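How to Set Up a Phone Bank for Your Clinic's Fall Fund Drive

Start with the list. Export everyone who has given in the past two years and take out anyone who asked not to be called. Our own list at the Rallis Free Clinic came to 194 names last September, and it took one afternoon to clean up. Most of that time went to duplicates, usually a married couple entered once together and once apart.

Sort the names into sheets of 10. A caller can get through one sheet in an evening, including the voicemails. Put the donor's name, phone number, last gift and the year of that gift on each line, and leave a wide blank column for notes. Do not print any patient information. Some donors are also patients, and the two records should stay apart.

Next, write the script. Keep it under half a page. Ours went like this:

Hello, my name is (name) and I'm calling for the Rallis Free Clinic. You gave to us in (year), and I wanted to thank you for that. We're raising money for the coming year's lab work and prescriptions. Would you be able to give $50 this fall?

Then stop talking and wait. New callers tend to fill the silence by lowering the amount before the person has answered.

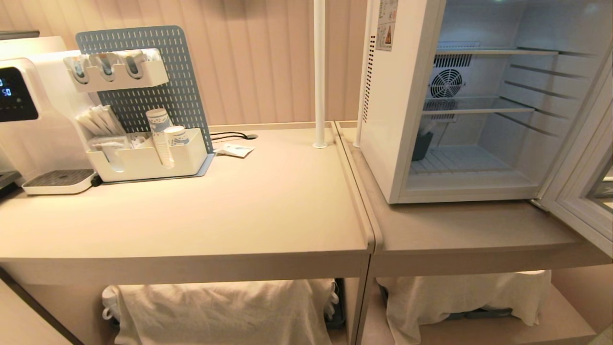
Practice the script out loud in pairs before the first night. Zamfira Ardeleanu ran our practice and had each caller handle a yes, a no and a "call me later." Fifteen minutes is enough.

Call between 6:00 and 8:30 p.m. Leave one voicemail per household and no more. If you reach someone who is eating dinner or sounds busy, ask for a better time and write it down.

When someone says yes, repeat the amount and confirm the mailing address. Do not take card numbers on paper. Send the caller's sheet to whoever mails the pledge cards – for us that was Miłosz Cieślak – and get the cards out the next morning.

At the end of each night, collect every sheet, including the unfinished ones. Enter the results under four headings: pledged, declined, no answer, wrong number. The no answers go on the next night's sheets. After two tries, move them to the mail appeal.

Pledges not paid after a month get one reminder letter with a return envelope.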